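Friday, August 7, 2026

# Dusting is harder than it looks

I have been keeping notes on household automation since December, mostly on the jobs that sound trivial. Vacuuming is solved well enough for a flat floor. Laundry is not, and neither is wiping down furniture, and the second of these interests me more.

Wiping a flat surface needs three things to hold at once. The cloth must stay gripped, the pressure must stay within a narrow band, and the path must cover the whole area, edges included. A person does all this without looking. A position-controlled arm told to move 25 mm below the surface will either stall or push the furniture across the room. Told to stop short, it polishes the air.

The usual answer is compliance, in the joints or in the wrist. The cloth itself supplies a little more, and a crumpled one supplies more than a folded one, at the cost of an unpredictable contact patch.
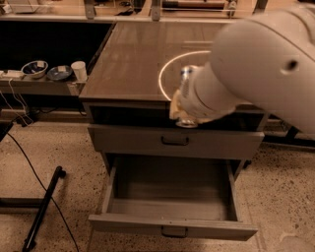

Edges are where most of the trouble sits. On the open part of a top the contact force is steady and easy to regulate. At the front lip half the cloth loses its support, the reading drops, and a simple controller presses harder to make up for it. The Bhuiyan notes, which I rate, suggest freezing the force target for the last stretch of each stroke and letting the path do the work. It is crude, but I have not seen a better fix.

Glossy finishes bring a second problem. Depth cameras dislike reflections, and a bright streak on varnish can come back as a hole or a ridge. Touch is the more honest sensor here – lower until contact, record the height, repeat at a few points, fit a plane.

Then there are drawers. An open one changes the outline of a bedside cabinet and moves its centre of mass forward, so a planner working from a closed model is already wrong. Bestero handles this by checking the front before every stroke. Dandatar checks once at the start, which saves time until it doesn't.

As for cost, I put a usable arm at 3158 pounds in parts, before the base. A cleaner in Stindstead would have to be very expensive indeed for that to make sense. I shall look at shelves next, with objects left on them.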